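An open day at Erkeno

Mar 28, 2024

I had been meaning to get myself along to one of the Erkeno open days ever since Marites Tagle told me about the one in February, and I finally managed it. They are over in Bellside, up two flights of stairs, and I was so keen that I arrived before they had put the sign out.

The first half hour was all simulation. You stand in front of a big screen and watch a robot arm at work in a room that only exists inside a computer, and I could have stayed there until they threw me out.

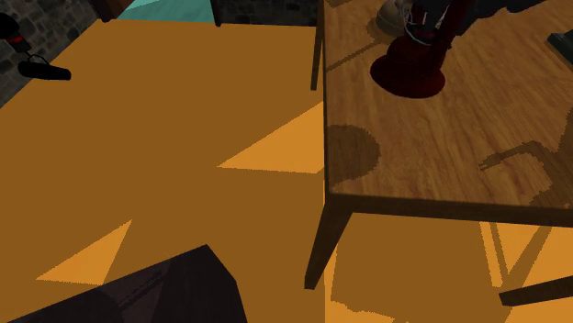
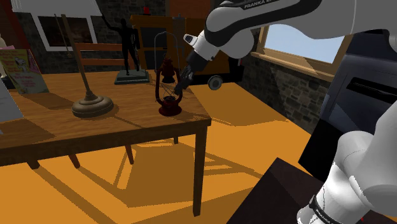
Both from the simulated room, with the wooden table and that very orange floor.

Jomar Manalo was running this part and he was a joy to listen to. He started as a furniture restorer (a proper one, with glue on his sleeves) and he now spends his days building pretend rooms for robots to practise in. His view is that a practice room ought to be a bit awkward. Real homes have lamps and chairs and odds and ends all over the place, so his do too. I asked whether the arm minds the shadows and he got very animated. Changing the light is one of his favourite tricks, because a robot that has only ever worked at noon can get in a dreadful muddle at teatime!

They had run 1914 practice attempts in the week before we came, and 746 of those had gone well enough to keep. I thought that sounded low. Jomar said he was delighted with it, and that the previous week had given him 486. The failures get looked at as well, by Cúc Đồng, who watches them at double speed with a mug of tea and writes down what went wrong. She let a few of us read her notes. My favourite entry was just "too brave".

Then we got a go ourselves. You hold a controller, and the arm on the screen follows your hand with a tiny delay, and it is so much harder than it looks. I kept moving my head to see round things, which does nothing at all when the room is on a screen. Mark Anthony Talavera, who had come with me mostly for the biscuits, was annoyingly good at it. He had the knack of going slowly and stopping before he was close, then creeping in for the last bit. I went at everything like I was catching a bus.

After the break there was a talk by Rommel Cruzado on Kodevero, the software they use to pass what has been learned on screen over to a real arm. Some of it went over my head - there was a slide with a lot of Greek letters on it - but the part about friction was great. Getting things to slip and grip properly in a computer is still a real headache, apparently, and he spent most of last year on it. He took every question, even the long one from the man behind me that was mainly about his own lawnmower.

If you want to go, the next one will be in the Panganiban building across the road, as there is more space and a lift. It's free but you do need to book. They had 244 people through the door on the day I went and the stairs were a squeeze. Wear something cool, too, the screen room gets very warm.

I've already put my name down, and Mark Anthony wants to come again. I am going to practise going slowly.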